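Workshop notebook — soft goods bench
18 July 2021
Entry by: Vidar Grønli

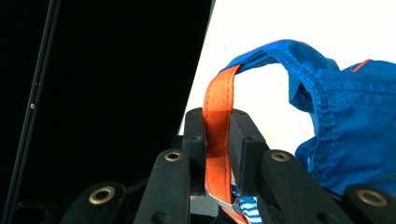
Orange webbing strap where it loops into the blue fabric.

Purpose of the entry: to record the state of the strap work on the blue Kundgate item before the bench is handed over to the Collside team.

The orange webbing has been kept as specified. A line of stitching runs along each edge, and the weave has a fine texture that takes chalk poorly. Marks for the fold should therefore be made with a thread tack. Chalk was tried on an offcut and had rubbed away by the time the second fold was made.

Webbing is drawn from the Gunawan roll, item 203 in the stores book. The book gave 3,000 mm remaining at the start of the session. One length of 715 mm was cut, leaving 2,285 mm, and the book has been amended. Cut ends are to be sealed before the piece leaves the cutting table. Two earlier offcuts had been put back unsealed and have been discarded.

The loop is to lie flat against the fabric with no twist. Where a twist is found, the seam should be unpicked completely and sewn again; easing the strap round by hand distorts the blue cloth on either side of the join. The cloth marks easily under the presser foot, and the lighter pressure setting is to be retained for all work on this item.

Thread: the orange reel from Deteck is nearly finished. The replacement is a shade redder. It is acceptable for the join but should not be mixed with the old reel within one seam.

Outstanding:
Second strap to be cut to the same length.
Width of the join to be checked against the drawing — the drawing in the folder is the older issue and the new one has been requested.
Stitch length for the join to be entered on the job sheet, which at present has only the needle size.
Orange thread to be reordered, 2,000 m cone if available.

The blue item is to be stored folded with the loops uppermost, in the second drawer. The drawer label still refers to the previous job and will be replaced on Monday.

V.G.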